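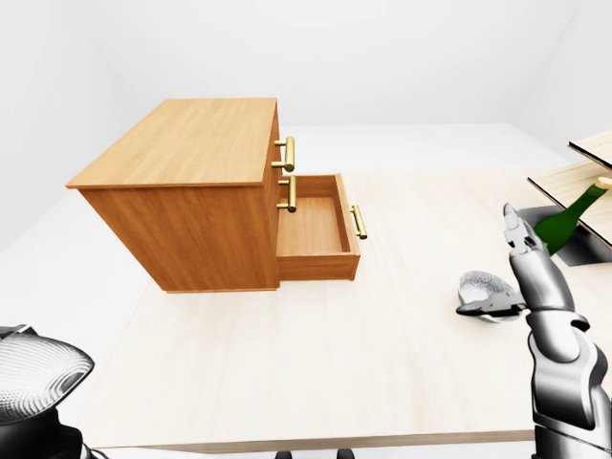
Fig. 1. Wooden chest with its lowest drawer open.

Unit 4: Wood and Moisture

Wood gains and loses water until it is in balance with the air. Below fibre saturation it swells and shrinks, mostly across the grain. Movement along the grain is small and is ignored in this unit.
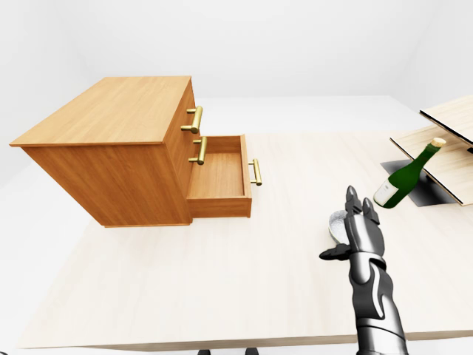 Page 4

Tangential movement is greater than radial movement. A flat-sawn board therefore cups as it dries, while a quarter-sawn board stays flatter.

Worked case (Tarar). A panel 1,000 mm wide shrinks by 4 mm between October and the heating season. The strain is 0.004. A panel 578 mm wide, same timber and cut, shrinks by 2.3 mm.

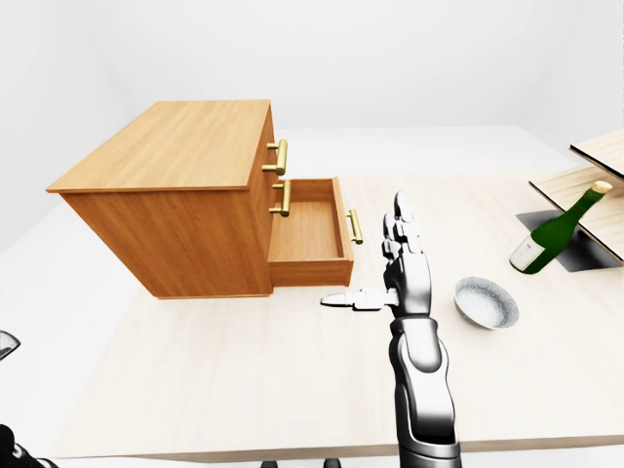 4.2 Fixing wide panels

Glue across the full width restrains movement and the panel splits. Use slotted screw holes - the slot runs across the grain - or buttons in a groove.

Allow for the full yearly range, as workshop readings taken in one month

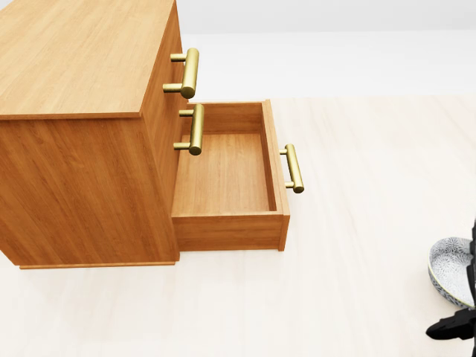

will understate it. Record moisture content at both ends of each board and at mid-length, then take the mean.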